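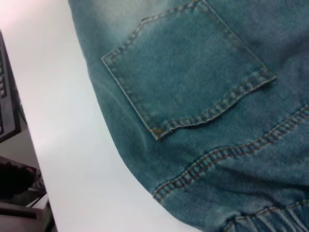

Back pocket, washed denim

Travel Planning, Evening Course
Handout for Session 3: Renting a Car Away From Home
Instructor: Vasylyna Sydorenko

Welcome back, everybody! Last week was trains, and a few of you stayed after to ask about driving, so tonight we get to the part I love most. A car gets you to the lake with no bus stop, the bakery that closes at noon, the farm road with the good view. Please keep this sheet, we'll write on it.

1. The price on the screen

The first number you see is the daily rate, and it's only the start. For our practice trip we fly into Clorkham, pick up a small car and drop it off in Bridov. Bring up the full quote before you compare anything. Look for:

Airport or station surcharge
One-way drop fee (Clorkham to Bridov has one, and it's a big one!)
Extra driver
Child seat, per day or per rental
Taxes, sometimes left off until the last page

Try the same dates from a downtown office. Thiện did this for his September trip and saved enough for two very nice dinners, even after the tram ticket into town. Well done, Thiện!

2. Insurance words

Collision damage waiver: limits what you pay if the car is damaged. Read what it leaves out. Tires, glass, roof and the underside are the usual ones.
Deductible (also called excess): your share of the bill.
Liability: damage you do to other people and their things. A different animal from the waiver, and people mix them up all the time.
Hold: money blocked on your card while you have the car. Ask how much, and ask which cards they take. A debit card may be refused at the desk even when the website took it.

Call your own card company before you go and ask if rental cover is included, in which countries, and for how many days. Write down the name of the person you talked to.

3. At the desk

License, passport, the card in the main driver's name, and an international permit if the country wants one. Then the fun part, the walk around the car. Go slowly. Film all four sides, the wheels, the windshield, the fuel gauge and the odometer. In class we'll use the sample rental sheet from Tkachuk, where the odometer reads 2,752 and there are 3 scratches marked on the diagram. See if you can find the one that's described in words but missing from the drawing!

4. Fuel

Full to full is nearly always what you want. Prepaid fuel only pays off if you bring the car back almost empty, and who wants to spend the last morning of a vacation watching the needle? Find a gas station near the return office the night before and keep the receipt.

For next time

Get quotes for the Clorkham to Bridov trip from two companies, same dates, same size of car. Write out every fee on its own line.
Read the Fletetti road notes, page 54, on mountain parking.
Ustyna and Hafþór are showing us their island route, with maps. Bring questions!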